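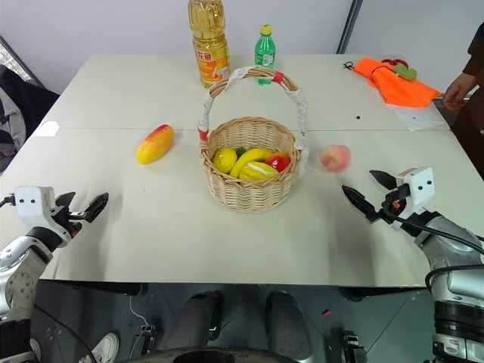 I spent most of yesterday reading the new bench rules for two-armed robots that Dundari put out, and I have to say, I kind of love them! It's 26 pages, and a good half of that is about tables. What goes on them, what stays off, who gets to stand next to them and when. If you were hoping for big thoughts about the future of work, sorry, look elsewhere.

The rules are for labs and small shops that teach robot arms to do household jobs like putting fruit in a basket or moving bottles around. Dundari started on them in March after its member shops kept asking each other the same questions (how close can I stand? do I really have to stop the arms to pick up a peach?). Hortensia Quispe led the writing, and she told me the first draft was only two pages long. "Then people started sending us their arguments," she said.

So what's in it? The part that'll get the most attention is the hands rule. When the arms are powered and able to move, people stay outside a line taped on the floor, and anyone who needs to reach over the table calls a stop first and waits for the operator to say it back. Out loud, both ways. I tried this with my husband while he was making dinner and it gets old fast, but I can see how you'd get used to it.

There's also a cable section, which is my favorite. Every cable on a moving arm has to be checked through the full reach of that arm before the first run of the day, with enough slack to get there and not so much that it can catch a finger or a table corner. Floor cables get covered or routed behind the bench. Pádraig Duggan, who runs the benches at Istevia, says his crew wrote up 58 stops over the summer and that cables were the top cause. He's all for it.

Then there's the stuff on the table. Props for the task get a written list, and bags, coats and packaging are supposed to live on a shelf away from the work area. Bottles with anything in them have to be capped, and the sheet for each session says whether the food is real or fake. (Nelly Sotelo at Tello wanted real fruit banned altogether. She lost that one, and she's still a little sore about it!)

Not everybody is happy. Brayan Londoño has a small shop with one bench, and he figures the paperwork alone will eat the first part of every morning. He also thinks the taped line is drawn for big rooms. "My line would be in the hallway," he told me. Quispe says small rooms can ask for a shorter distance if they run the arms at the slower speed, but the form for that isn't ready yet.

Cost came up a lot too. Claltico, which is helping its customers get set up, puts it at nearly $2,000 a bench, mostly for stop buttons and floor covers. I asked whether there'd be any help with that for the smaller places and got a "we're talking about it," so make of that what you will.

The rules are voluntary for now. Shops that sign up get a visit from someone at Dundari, who'll watch a normal session from start to finish and leave a list of fixes. Corentin Gaillard is setting up the visits, and he's asking shops to send in a sketch of the room with their request, showing the doors and where the operator stands.

Comments on the draft are still open, and you can send them to Dundari by email or on paper. I'll be sending one about the type size in the cable section.

Posted 09/08/2021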